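Hirkard open day: what 26 visitors were shown, and what we had to ask for

I went to the Hirkard open day on 27th May with a narrow question. We run the laundry and cleaning side of a group of care homes, our board has put a line in next year's plan for "robotic assistance," and somebody has to write a number next to it. I wanted to know what goes into the number.

The invitation promised live work, open books and lunch. Lunch was good.

There were 26 of us, mostly facilities people, a couple of hotel buyers and one man who seemed to be there for the parking. Danica Yordanov ran the morning. She is quick and pleasant, and she used the word "payback" before we had our badges on. Her case rests on a machine that works 1000 hours between services and frees up staff for "higher value tasks." I asked which tasks. She said that would depend on the site. I asked who had measured the 1000 hours, and she said it was a design target. That is a fair answer, but it was not what the slide said.

The price list came out after coffee. Hirkard sells the arm and base as one item, the gripper as another and the software as a yearly subscription. Site setup is quoted separately, and so is any change to the setup, including moving the thing to a different room. Replacement fingers are 400 dollars a pair. I asked how many pairs a laundry would use in a year and got a shrug from one engineer and a cheerful "not many" from the other. I have written down a spare pair every quarter until I hear something firmer.

Two competitors came up. Pasichnyk will lease, with a 30-month minimum, and the lease covers parts. Wida sells outright and leaves you to find your own integrator. Hirkard's people were polite about both and vague about why they don't lease themselves. If you are planning on one year of money at a time, as we are, that matters more than anything I saw moving.

Then we went upstairs to the demo rooms. Hirkard has fitted them out like apartments, with ordinary appliances, and the view from the wrist camera goes up on a screen so a group can follow along.
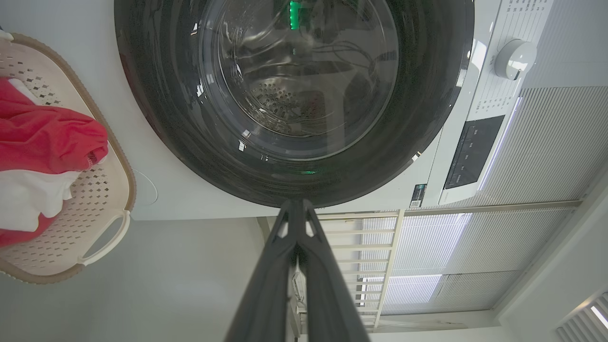 My own budget sheet has a row called "handling," and it is the row I trust least. Loading a washer sounds like one job until you try to buy it. The door has to be found and opened, and the clothes have to come out of wherever they were put. Hirkard had a plastic basket leaning right against the front of the washer, with a red garment bunched up on top of something white, and I can think of several of our residents who would like a word about that combination. Sorting is a separate software module, priced on request. So is the controls package, for pressing buttons and turning a program dial. I did the addition on the back of the agenda and did not enjoy it.

Nyokabi Urio, who buys for the Unine hotels, asked the best question of the day: what happens to the quote if the customer replaces the washers halfway through the contract? The answer was a new site survey, at the customer's cost. She closed her notebook at that point. Our washers are old enough that I have to assume at least one replacement, so that survey is now in my sheet too.

I also asked about cycle time, door to door, for a full load. We were offered a video – edited, with music. I asked for the raw log and was told it could be sent. It hasn't been yet.

What I am recommending to the board is a line for a site survey and a short paid trial, with the trial loads chosen by us, and no capital figure before December. I have asked Hirkard and Pasichnyk for the same quote on the same rooms, with setup, spares, software and one relocation included. Pasichnyk replied with a form to fill in. Hirkard has invited me to another open day.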